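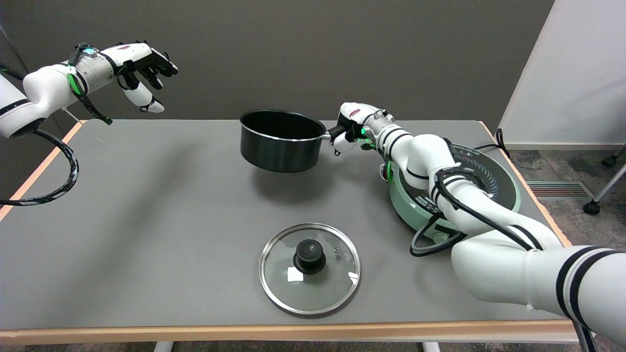 Which pans work on a portable induction cooktop?

Any pan with a flat base that a magnet sticks to firmly. Cast iron, enameled steel and most magnetic stainless steel are suitable. Plain aluminum, copper and glass are not, unless the maker has bonded a magnetic plate to the underside. Test with an ordinary fridge magnet at the center of the base and again near the edge. If it holds in the center but slides off near the edge, the pan will heat, but only in the middle.

My nonstick saucepan is aluminum. Can I still use it?

Check the base. Many nonstick saucepans have an aluminum body with a steel disc pressed into the bottom. The coating inside has no bearing on whether the pan is detected. The Trindow saucepans we stock all have the disc. The older Mendes line does not, and we no longer recommend it for induction.

What is the smallest base the cooktop will detect?

This varies by model and is given in the manual under "Pan detection." A small saucepan should be centered on the printed circle. If the pan is off center, the unit may report no pan, cut the power, or cycle on and off.

Do the printed circles show the size of the coil?

Not exactly. They are a guide for centering. The coil is below the glass and is usually smaller than the largest ring. A pan wider than the coil still heats, but the outer part of the base lags behind the center.

What power supply does it need?

The Rurnedeo portable unit is rated at 2000 watts at its highest setting. Plug it directly into a wall outlet that matches the rating plate. Do not use a light-duty extension cord or a power strip. Route the cord off the back of the table, where it will not be pulled by someone passing the front edge.

What kind of table can it stand on?

A level, rigid, dry table. Do not place the unit on a metal sheet or a steel worktop. Keep the air intake and outlet clear on all sides, and keep paper, cloth and foil out from under the unit. On a tabletop with an edge strip, all of the feet should stand inside the strip so the unit does not rock.

Where should the lid go while the pan is open?

On the table, clear of the cooktop. A lid with a metal rim should never be set down on the glass top, even with the power off. If the unit is switched on by mistake, the rim can heat. Lay a hot lid on a trivet or a folded towel. Putting hot glass on a cold or wet surface can crack it. 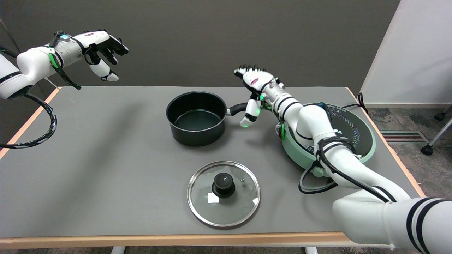

Nonstick saucepan with a glass lid laid flat on the table, induction cooktop to the right.

Should I remove the label from a glass lid?

Remove any paper or plastic label before first use. Soak the lid in warm water, peel the label back slowly and take off the residue with a drop of cooking oil on a cloth. Do not scrape with a blade, since scratches weaken tempered glass. Markings printed or etched on the glass are permanent and can be left alone.

The knob on my lid is loose. How do I tighten it?

Turn the lid over and tighten the screw on the inside with a hand screwdriver. Stop as soon as the knob no longer turns. Too much force puts stress on the glass around the hole. If the washer is missing or split, replace it before using the lid again. Spare knob sets for the Skondbridge lids come with a screw and 2 washers, part number 67.

Is a loose handle covered by the warranty?

A loose screw is treated as normal maintenance. A cracked grip or a failed bracket is covered for 23 months from purchase. Do not use the pan in the meantime.

How do I clean the glass top?

Unplug the unit and let it cool. Wipe with a damp cloth and a small amount of dish soap, then dry. Burned sugar can be lifted with a plastic scraper held flat. Avoid steel wool and powdered cleansers. Never put the unit under running water.

Can I preheat an empty nonstick pan?

We advise against it. Induction heats the base faster than most people expect, and an empty pan can pass the safe temperature of the coating on a high setting. Add oil or liquid first and start on low or medium.

Why does the pan buzz?

Light buzzing on high settings comes from vibration in the base, mostly in pans made of bonded layers. It usually drops at a lower setting or once there is more food in the pan. A rattle may be a loose handle screw.

Who do I contact about a part that is not listed?

Write to Celeste Tavares at the parts desk. Include the model name from the underside of the pan or cooktop. The parts list was last updated in February.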